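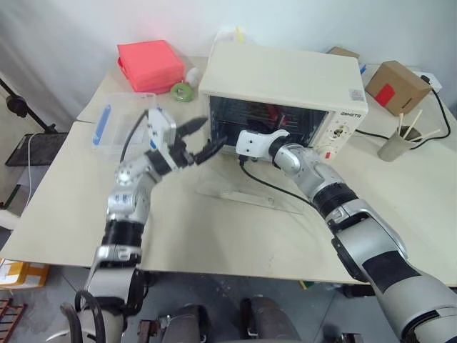
Clemanari Bimanual Planner: Data Card

Release: December 2021
Maintainers: Flor Quintero, Stepan Kovalchuk
Contact for access requests: Roksolana Koval

Scope

This package contains the two-arm motion planner and the recordings used to tune it. The recordings cover tabletop work with household items, including a toaster oven, and are stored as 992 episodes in 19 archives. Of these, 154 are held out for evaluation and must not be used for tuning.

Contents

Each episode holds joint positions, gripper commands and video from the head and wrist cameras. The wrist view is used by the grasp checker, which compares the position of the finger pads with the edges of the held part. Long, curved parts are labeled as a separate class. 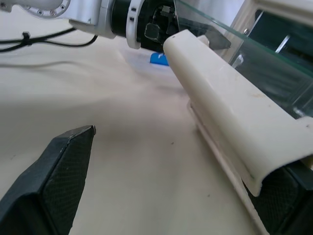
The checker reports a confidence value for every grasp and stops the plan when the value stays low for five consecutive video images. The limit may be changed in the planner settings file.

Known limits

Clear panels and sheets are often missing from the collision map. Users should enter them by hand before planning.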